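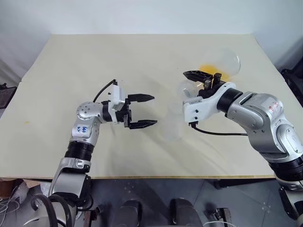

Could the notes from the September round please be kept under each item this time, asks Skendik, and could the seismometer vault get its own section? Both done, and thank you for the nudge. It did make the old sheet hard to follow when the vault was mixed in with the wellhead items.

# Hodovberg disposal well and seismic station: walk-round checklist

22 October 2025

Please go through the sheet in order if you can. I know it's tempting to do the vault first while your boots are still clean, but the pressure readings are best taken before anyone starts opening lids and moving trucks around. Mark each line OK, Watch or Fix, and do write a few words even when it's OK, as a bare tick is no help to whoever comes along in spring.

## A. Wellhead and injection line

- [x] **Tubing pressure gauge reads and returns to zero when isolated.** OK. The needle was a little lazy coming back, but it got there on both tries. I'd still like it swapped at the next service.
- [x] **Annulus pressure within the posted limit.** OK, and steady for the whole time I stood there, which was long enough to eat a sandwich.
- [ ] **Flow meter seal intact.** Fix. The seal wire is there but the tag has gone missing. Please don't just hang a new one on; the number has to go in the book first.
- [x] **No staining or damp ground at flanges.** OK. There is an old dark patch by the north flange that we noted in September, and it hasn't grown past the paint mark.
- [ ] **Emergency shutoff handle moves freely.** Watch. It moves, but you need both hands and a bit of a temper. Grease it before the cold sets in.

## B. Storage tanks and berm

- [x] Level alarms sound at the test button. OK, and very loud, so wear your ear protection and warn the people downhill.
- [x] Berm free of burrows and slumps. OK on three sides. The west side has one shallow burrow that looks old; I filled it and set a flag there so we can tell if it's dug again.
- [ ] Drain valve locked shut. Fix. Shut, yes, but the lock was hanging open on its chain. I closed it before I left, and I'd be glad to know who has the second key.
- [x] Spill kit complete. OK. Gloves are all size 7, so if you have bigger hands, bring your own.

## C. Seismometer vault

- [x] **Lid gasket seated, no standing water.** OK. There was a little condensation on the underside of the lid, and I wiped it off.
- [x] **Sensor level bubble centered.** OK. Please look at it without leaning on the pier! Your weight will show up on the record, and then Plaminholm has to go through and flag it.
- [ ] **Battery at rest above the minimum.** Watch. It passed, though it sagged more than I'd like with the radio on. It has been in there 5 years and doesn't owe us anything.
- [x] **Clock locked to satellite.** OK.
- [ ] **Cable conduit sealed.** Fix. Mice again. The foam is chewed through at the vault end, so steel wool first this time and foam after.

## D. Paperwork in the field box

- [x] Daily volumes filled in up to yesterday. OK, with almost no gaps.
- [x] Well map present and readable. OK. The copy still shows the 1905 survey line along the fault scarp, and I'd like that left on, faint as it is.
- [ ] Response card for felt shaking. Fix. The card gives the old phone number for Org. The new cards are printed and sitting in the Hodovberg office, in the drawer with the batteries.

## Further comments

The road past gate 54 has washed out on the inside of the bend. It's passable with high clearance, but go slowly and keep left.

If you feel any shaking while you're on site, step away from the tanks, note the time to the nearest minute, and call it in before you carry on with the sheet. Then start section A over from the top, even if everything looks just as it did.

Fixes go to Skendik and anything marked Watch stays with me until the next round.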